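Projet de fin d'année : le linge de lit dans les petits meublés

Nous avons interrogé 20 loueurs de Quintana en juin sur l'entretien des draps.

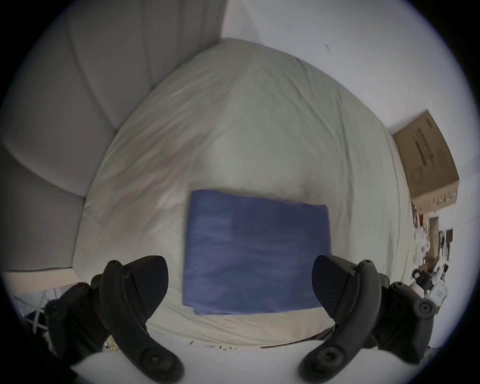
Fig. 1. Drap-housse crème et tissu bleu plié.

Le lavage coûte 392 euros par an chez Rostimum, repassage compris. 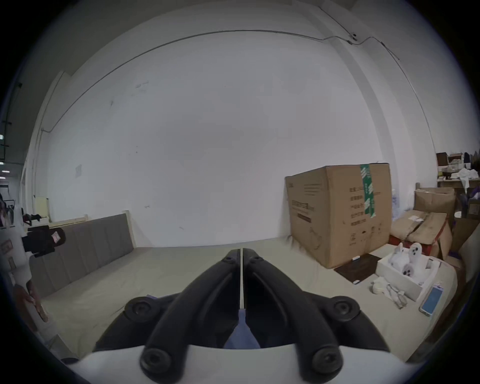

2. Résultats

Le coton reste préféré au lin, jugé trop cher.

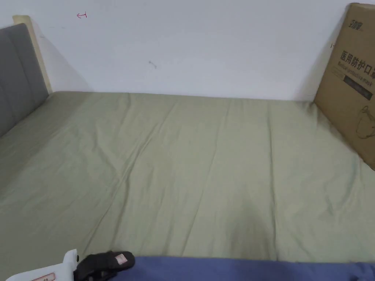 Quelle taille choisir ? Celle du matelas, bonnets compris.

Lostinine livre sous 2 jours.

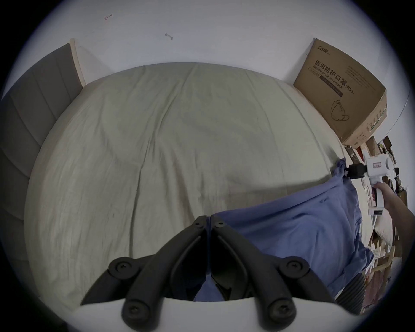 Fig. 2. Lit en angle, tête de lit grise.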